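3.2 Water use in shared laundry rooms

Metered buildings in Jikden and Erow were compared over one heating season. Each building had a shared laundry room with at least one top-loading washer, and residents paid per cycle. Readings were taken at the supply line, so losses in the drain were not counted.

Cycle choice explained more of the difference between buildings than household size did. In Jikden, almost 90 percent of loads were run on the longest setting – often with a second rinse – while in Erow the short cycle was the default.

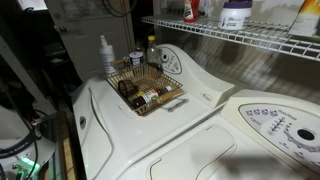
Erow, October. Figure 4. Top-loading washer with a wire basket on the lid.

Residents in Erow were interviewed by Desmond Greenberg in 25 households. Most said they picked the setting once and kept it. Five had changed it after a rise in the water rate, and all of these moved to a shorter cycle. The price per load was the same for every setting in both towns, which may have weakened the effect of the rate change. Section 3.3 takes up pricing.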